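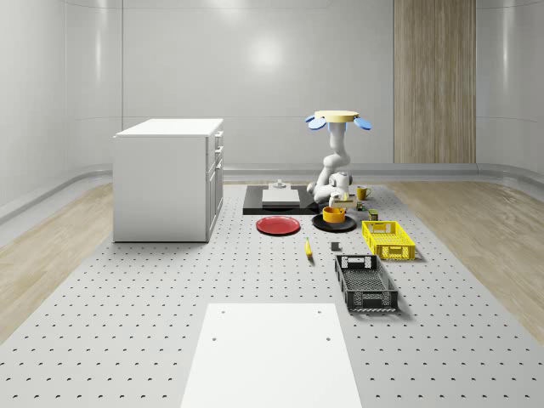
The Nitdale Community Workshop has issued the following update on its shared robot arm build, for members and for the organizations that use our space. 1/11

The arm will be mounted on the perforated bench in Bay 6. Before any metal was cut, the working group agreed to complete the full layout in simulation. That stage is now finished and the layout has been approved for construction. 2/11

The simulated bench is stocked with household items: plates, a bowl, a mug, cans, a banana and two crates. The first task set for the arm is to pick up a small box and move it clear of the mug. Clearing a table is the long-term aim of the project. 3/11

The simulation ran 1,341 attempts at the box task. Of these, 912 met the working group's standard, meaning the box was released upright and no other item was moved. The remaining attempts have been sorted by cause and the list is posted beside the bay door. 4/11

The most common cause of failure was the approach angle. When the gripper came in too low on the mug side, it touched the handle before it reached the box. The approach path has been raised and a second series of attempts will begin in March. 5/11

Members have asked why the yellow crate and the black crate are both in the layout. The lattice sides of one and the slotted sides of the other give the vision software different trouble, and the group wishes to keep both until the camera position is settled. 6/11

The base plate for the real arm will be cut from 380 mm stock supplied by Plastbridge. Members who have drawn up their own mounting brackets are asked to check them against the revised hole pattern. Drawings made before January use the old spacing and will not fit. 7/11

The controller is a Mostatum unit, purchased second-hand from the Urquijo makerspace when that group moved premises. It has been inspected and its power supply replaced. The manual is in the grey filing drawer and must not leave the building. 8/11

Bench rules for Bay 6 once the arm is installed: the emergency stop must be tested at the start of each session. Two trained members must be present whenever the arm is powered. Long hair and loose sleeves must be secured. Children may watch from behind the painted line. 9/11

Training will be offered in the evening, starting at 7 p.m., and places are limited by the size of the bay. Members may put their names down on the sheet at the front counter. Those already trained on the router will still need to attend. 10/11

The simulation files are in the shared project folder under "bay6_layout". Please make a copy before changing anything. Corrections to the item measurements are welcome, particularly for the cans, and should be sent to the workshop's general inbox. 11/11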